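Wernar Shared Workshop
Tips and Good Practice: Working at the Two-Arm Bench

The following guidance applies to everyone who sets up, operates or works beside the two-arm benches. It supplements the general workshop rules and the manufacturer's manuals and does not replace either. Where this page and a manual disagree, follow the manual and report the difference at the front desk.

Members who completed their introduction before September should read the section on handovers again, as it has been rewritten.

Before power is switched on

Clear the bench to the back edge. Remove offcuts, pencils, tape measures and packaging. Wipe the surface with a dry cloth. Do not use spray cleaner near open connectors.

Check that both emergency stop buttons can be reached from where you intend to stand. If you plan to work from the short side of the bench, test the reach before you begin. A stop button that requires a step and a stretch is considered out of reach under these rules.

Follow each cable by hand from the connector to the first clamp. A cable should have enough slack for the wrist to turn through its full range and no more. Loops that hang in front of a gripper must be tied back. Use hook-and-loop ties. Plastic zip ties are not permitted on moving cables, as the cut ends scratch the jacket of the cable next to them.

Check knurled connectors with your fingers only. If a connector turns, tighten it until it stops and then leave it alone. Pliers crack the collar.

Look over the fasteners on the gripper linkages. A pivot screw that has begun to back out will usually stand slightly proud of the plate. Report it, hang the red tag on the arm and move to another bench. Members do not tighten pivot screws themselves.

Clothing and personal items

Roll sleeves above the elbow or button them at the wrist. Tie long hair back. Remove lanyards, scarves and loose bracelets. Gloves are not worn at the bench while the arms are powered, with the exception of thin nitrile gloves for handling painted parts.

Phones belong on the shelf by the door. Headphones may not be worn by the person in charge of the stop button.

Speed and payload

Begin every new routine at the lowest speed setting. Run it through in full, without a workpiece, before loading anything into the jaws. Raise the speed one step at a time and watch a complete cycle at each step.

The house limit for a single arm is 900 grams, including any adapter or custom finger pad. Weigh the part on the bench scale and write the result on the job card. Estimates are not accepted. Parts above the limit are to be taken to the Brorkholm site, where heavier equipment is available by reservation.

Long, light parts deserve more caution than their weight suggests. Rods, dowels and tubes swing at the free end, and a small turn at the wrist becomes a wide sweep at the tip. Measure the longest part and keep hands, tools and faces outside the circle it can describe.

Setting the grip

1. Select pads that suit the part. Flat pads are acceptable for round stock if the surface is clean and the grip is centered.

2. Close the jaws slowly until they touch the part, then add force in the smallest increments the controller allows.

3. Lift the part slightly and pause. Watch for sagging or rotation.

4. If the part slips, lower it and clean both the pads and the part before increasing the force. Dust from sanding is the most common cause.

5. Mark the grip position on the part with pencil or low-tack tape so that the next operator can repeat it.

Thin-walled tubes can be crushed without any sound or visible warning. Insert a snug wooden plug at the grip point or use the soft pads from the Cluvance kit, which is kept in the second drawer. Return the pads to the kit on the same day.

Handing a part from one arm to the other

A handover is the point at which most parts are dropped. The rules for this step are therefore stricter than those for ordinary lifting.

Only one gripper may move at a time. The giving gripper holds still while the receiving gripper approaches with its fingers open wider than the part. The receiving gripper then comes to a full stop around the part before it begins to close.

Both grippers must hold the part before either lets go. Set a pause of at least 3 seconds between the closing of the second gripper and the opening of the first. A shorter pause saves very little time and leaves the operator none to react.

Keep the two grip points well apart on the part. Grippers that meet too closely can lock finger to finger, and freeing them usually requires a staff member.

Hands never enter the space between two powered grippers — not to steady a part, and not to brush away dust. Stop the bench first. If a part hangs at a poor angle, lower it to the table and start again.

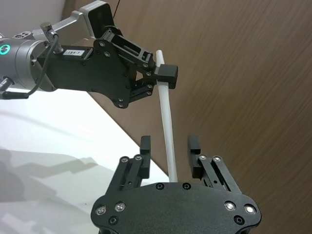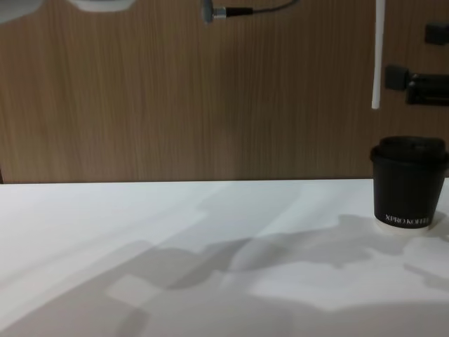 Each bench is assigned a log, and every dropped part is to be entered in it, whether or not the part was damaged. The log at the Wernar site now runs to 1,632 entries, and it is the main source used when this page is revised. Record the routine, the speed step, the pads and the moment in the cycle at which the drop occurred. "Fell" is not a sufficient entry.

Food and drink

Drinks are to be kept on the side shelf while the arms are powered. A lid does not change this rule. A covered cup can be knocked over as easily as an open one, and liquid that reaches the seam at the back of a table may travel to the power supplies below. Any cup on the tabletop must be moved to the shelf before the first motion command is sent.

Food is not permitted at the benches at any time. The tables by the window are available for meals and breaks.

In case of a spill, press the stop button, switch off at the wall and only then reach for a towel. Leave the bench off until a staff member has looked at it, even if the liquid seems to have stayed on the surface.

Light and shadow

Overhead lighting casts the shadow of the arms onto the work surface. Soft gray shadows on a white table can hide small screws and can confuse routines that depend on a camera. Turn on the side lamps before calibrating, and leave them as they are until the job is finished. A routine calibrated in daylight should be checked again after dark.

Wipe camera lenses with the microfiber cloth provided. Paper towels and shirt sleeves are not suitable.

Supervision

One person operates and one person watches. The second person stands at a stop button, does not carry on other work and may stop the bench without giving a reason. Members working alone may write and simulate routines but may not power the arms.

Visitors remain behind the yellow line. Children under the age of 12 may watch from the gallery only.

Closing down

Return both arms to the rest position with the jaws empty. Do not leave a part clamped overnight; pads take a permanent dent, and a loss of air or power may release the part. Switch off the controller first and the wall supply second.

Coil loose cables in wide loops and hang them on the pegs. Remove finger adapters, brush them clean and put them back in the labeled tray. Complete the job card, sign the log and turn off the side lamps.

On Saturday the workshop closes at 4:30 p.m., and the benches must be shut down by 4:00 p.m. No new routine may be started in the final half hour.

Spare parts

Pads, ties and replacement cable clamps are issued from the counter in the Baxter room. Quote form 571 and the number of your bench. Parts bought elsewhere may be fitted only after staff approval, including parts that appear identical to the originals. Printed adapters must be brought to the counter together with the print settings, and a new print of an approved adapter is treated as a new part.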